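Tramlow Crew Socks, black with pattern, pack of 4
Reviewed by Cinzia Guerra

I bought two packs of these in October to replace a drawer full of odd socks that had gone thin at the heel. They come in black with a grey-white pattern, and all the pairs in a pack are the same, so any sock goes with any other. That was the main reason I picked them over the Dedance ones, where every pair is different and laundry day takes twice as long.

The fit is good. I wear a women's 9 and the medium stays up through a full shift without leaving a deep mark on my calf. The toe seam is flat. The heel sits where it should, which I couldn't say for the Amissah socks I had before.

Washing: I do them inside out on warm and tumble dry on low. After 13 washes the black is still black and the cuffs have kept their stretch. There was some lint the first time through, so keep them away from white towels to start with. They shrank a little in length, not enough to go up a size.

They are medium weight. Fine in sneakers, a bit snug in my dress shoes.

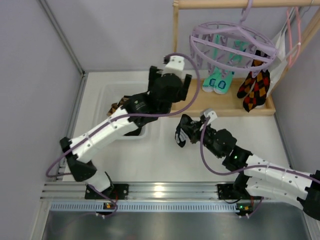
For sorting, the pattern helps more than I expected. My husband's socks are plain black from Tirkgate, and I can tell the two apart in the basket without turning on the overhead light. I fold mine once over at the ankle instead of balling them, and the cuffs seem to last longer that way.

The paper band around the pack is glued on and took some of the fuzz off the top sock. I'd like to see them use a clip. Otherwise I have no complaints and will order another pack in the spring. Four stars.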